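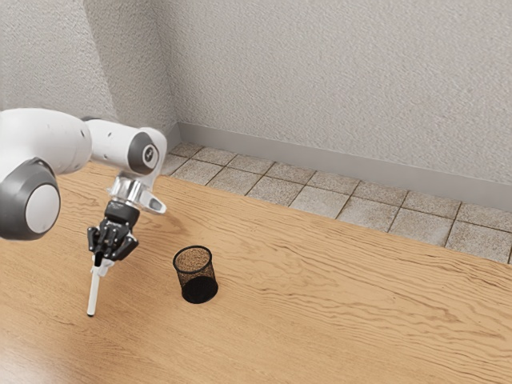
Week 6: Can machines do chores yet?
Course notes, Gorazd Mujić

Read these before the lab. The reading from Week 5 (grasp types) is assumed.

1. What counts as doing a chore

For this course a machine can do a chore if it finishes the job in a room it was not set up for, with objects it has not handled before, and with no person stepping in. Washing machines pass because we bring the clothes to them and take them away again. Most arms do not pass.

Shop-floor work is easier. At a plant like the one in Urkby, parts arrive in the same tray, facing the same way, and the arm repeats one path. Krešimir Pavlović's guest lecture in March will cover that line, including what happens when a tray arrives with a part turned over.

2. Putting a pen in a cup

This is the standard small task for the unit. Write down the steps before you read on. Most students list three: pick up, move, let go. A working program needs more than that.

- Find the pen and decide which end is up.
- Grip it firmly enough that it does not turn in the fingers.
- Lift it until the lower tip clears the rim of the cup.
- Move over the cup, keeping the pen close to vertical.
- Lower it, then open the fingers without tipping the cup.

The lift is where many first programs fail. They plan a path for the gripper and forget that the pen sticks out below it. A pen held near the top needs a higher lift than one held in the middle. An empty mesh cup is light, so a tip that catches the rim will usually push it over.

Mesh also causes trouble for depth cameras, which may read the holes as open space. In simulation the cup's position is known exactly and this problem can be skipped. Do not skip it in your write-up.

3. Simulation results and real rooms

The Kallau exercise set gives you 800 simulated starts. Last year's best group finished 700 of them. The same program on the lab arm finished 8 tries out of 120. Differences in friction, lighting and camera placement explained most of the gap, and nearly all the failed tries went wrong at the grip or the lift.

When you read a claim that a robot can tidy a desk, check how many tries were made, who reset the objects, and whether the desk was real.

4. For the lab

Bring your step list. Berisha's chapter on placing tasks is on the course page. Groups using the Gakex controller should set the speed limit before loading a path. Write-ups are one page, with failed tries reported along with the successful ones.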